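We use cookies to improve your visit to this site. By continuing to browse, you agree to our use of cookies. Accept | Manage settings

The Kitchen Before the Kitchen

October 26, 2022
By Kamonchanok Wannasri

The hot drinks station at the Votimcombe conference center opens before the rest of the building. Staff employed by Meesuk, the catering contractor, arrive while the corridors are still dark. They fill the kettles and move them between stove and counter, set out pots for porridge and soup, and then repeat much of that work for the mid-morning break and again in the afternoon. It is ordinary labor, and it accounts for a large share of the strained wrists and minor scalds recorded in the contractor's accident book.

Meesuk intends to hand part of that work to a robotic arm next year. The arm will be fixed beside the stove in the small staff kitchen and will lift, carry, and set down kettles and pots on request. Preparation of food, service to guests, and all cleaning will remain with the present team. The supplier, Hedico, has agreed that no equipment will be installed until the tasks have been rehearsed in software and the staff have reviewed the results.

The rehearsal takes place in Kekex, a simulation program in which a kitchen can be built, rearranged, and worked in without a single real pot leaving the shelf. During September the arm made 3,969 attempts at tasks chosen by the kitchen team. Each attempt was recorded, and those that ended in a drop, a collision, or a long hesitation were set aside for review.

What distinguishes the Votimcombe project from earlier efforts is the identity of the reviewers. Hedico had expected to send its own engineers through the recordings and to present a summary. Meesuk asked instead that four members of the kitchen team be released from part of their shifts for eight weeks and paid their normal rate to sit with the engineers. The four were selected from those who applied, with preference given to people who had worked both early and late shifts.

Their sessions are held in a meeting room on the second floor. The recordings are viewed from several positions, including one close to the gripper and one that takes in the stove and the arm together. Staff were at first inclined to watch only the wider view, which resembles what a colleague would see from across the room. Over time the closer view has come to occupy more of the discussion, as it is there that a poor approach to a handle or a lid can be noticed early. 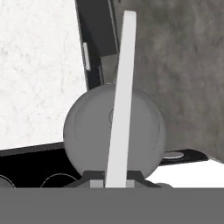
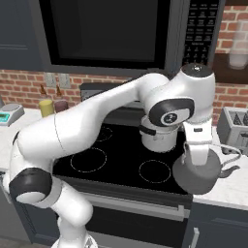
According to Thongchai Duangkaew, the reviewers have been listened to on matters of technique and less so on matters of time. He has argued in several sessions that an arm which performs a lift safely but slowly will simply move the pressure elsewhere, and that a worker waiting for a kettle during a crowded break will be tempted to reach past the machine and take it. He would like the waiting time at each step to be written into the acceptance terms, with the kitchen team entitled to refuse delivery if it is exceeded.

Hedico has accepted the first half of that proposal. Waiting times will be measured and reported for every task. The right of refusal remains under negotiation between the two companies, and the parties expect to settle it before the contract is signed.

Other requests from the reviewers have been adopted in full. The arm will not pass a kettle over the edge of the counter where a person may be standing. It will set a pot down at a place agreed in advance, so that a worker carrying a tray does not need to look for it. A stop button will be fitted on each side of the stove, at a height that the shortest and tallest members of the team have both tested with a cardboard mock-up.

There was also a long exchange about handles. Kitchen staff habitually turn a pot so that its handle faces inward, away from passing sleeves, and they do so without thinking. The software had no such habit. Usa Yensuk raised the matter in the second week and spent most of an afternoon explaining which direction counted as inward at each point on a stove, and how the answer changed when a second person was working alongside. Her explanation has been turned into a set of written rules, and those rules are now given to new employees as well — a use that had not been foreseen.

The effect on employment is the question most often put to management at staff meetings. Meesuk employs about 30 people at Votimcombe, counting part-time workers, and has given a written undertaking that no position will be removed as a result of the installation during the term of the present catering contract. The undertaking does not extend beyond that term. Staff representatives have noted this, and have asked that the subject be reopened well before renewal.

Within the existing positions, some duties will change. The early shift currently begins with one person working alone. Under the draft schedule, that person will start the arm, confirm that the counter is clear, and turn to the delivery of bread and milk while the first kettles are moved. Two employees will be trained to respond when the arm stops, and the additional responsibility carries a modest pay supplement. The training is open to anyone on the team and will be held during paid hours.

Not everyone has welcomed the draft. Jirayu Thongdee has asked management to keep at least one shift each week in which the arm is switched off and the work is done by hand, so that the team remains able to carry a full day's service if the machine is out of order. The request has support among longer-serving staff. Management has said that it agrees with the purpose and is considering how such a shift would be arranged during busy periods.

The simulation itself has limits that both companies acknowledge. It does not reproduce the noise of a kitchen, or the way a tired person sets an object down slightly out of place. Hedico plans to address the latter by shifting the starting positions of kettles and pots from one attempt to the next. The former will have to wait for trials on the premises, which are to be conducted at first with cold water and with the kitchen closed to other work.

A further round of review is scheduled before the end of the year. It will concentrate on tasks that failed during September and on two that the reviewers have added, both involving a pot that must be moved while another remains on the stove. Paweena Saithong will chair the sessions, and notes will be posted in the staff room in Thai and English.

Employees who did not take part in the first round may attend any session by arrangement with their shift supervisor. Written comments on the draft schedule can be left in the box beside the time clock, signed or unsigned, and will be answered on the same notice board.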